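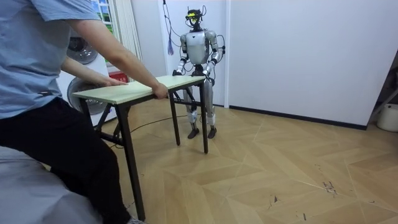

Vemthorpe – Tisch tragen und umstellen

Stand: Fassung vom Dezember. Ansprechpartnerin für Inhalt und Benennung der Ordner ist Brisa Valdovinos, für die Dateien selbst Yevhen Stetsiuk.

Inhalt

Der Ordner enthält Aufnahmen zu einer einzigen Haushaltsaufgabe: Ein langer, schmaler Tisch wird zu zweit angefasst, angehoben und an anderer Stelle im Zimmer wieder abgesetzt. Insgesamt sind es 1346 Sequenzen. Davon sind 1058 vollständig beschriftet, der Rest liegt im Unterordner offen.

Das Möbel

Verwendet wird durchgehend derselbe Tisch. Die Platte ist blassgrün, das Gestell dunkel und aus Metall, mit Querstreben unter der Platte. Angefasst wird an den Schmalseiten, je eine Seite pro Träger. Die Platte hat Gebrauchsspuren. Vorne links sitzt eine dunkle Stelle, an der sich die Ausrichtung gut ablesen lässt. In den Beschriftungen heißt das Ende mit dieser Stelle A, das andere B.
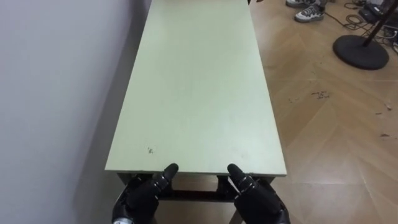 Ende A, links die weiße Wand. Dunkle Flecken auf der Platte, sonst ist sie leer.

Der Raum

Ein Wohnraum mit Bett, kein Studio. Für den Tisch bleibt der Streifen zwischen Wand und Bett, und beim Umstellen wird es dort eng. Die Bezeichnungen in der Tabelle:

wand – Längsseite des Tisches zur Wand
bett – Tisch neben dem Bett
frei – Tisch quer im Raum, nur in 100 Sequenzen

Ablauf einer Sequenz

1. Beide Träger stehen an den Schmalseiten, Hände an der Kante.
2. Anheben auf Zuruf. Der Zuruf ist in der Tonspur enthalten.
3. Tragen bis zur Zielposition, ohne Drehen.
4. Absetzen, zuerst Ende A, dann Ende B.
5. Hände lösen.

Sequenzen, in denen nachgefasst oder geschoben wurde, sind nicht entfernt worden. Sie tragen den Zusatz _n im Dateinamen. 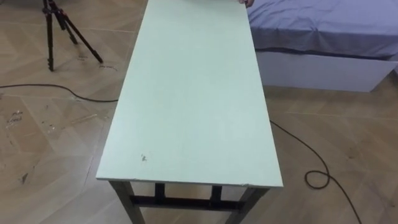 Position »bett«. Am hinteren Ende liegen Fingerspitzen an der Kante.

Bekannte Mängel

In 462 Sequenzen fehlt der Zeitpunkt für Schritt 5. Yeison Rengifo trägt ihn nach, angefangen bei den niedrigen Nummern. Die Farbe der Platte schwankt je nach Licht zwischen grünlich und fast holzfarben – bitte nicht danach sortieren. 

Änderungen

Position »frei« ergänzt. Bezeichnungen »links« und »rechts« durch A und B ersetzt (Vorschlag von Ebise Belay). Doppelte Dateien aus dem Ordner Skedside gelöscht.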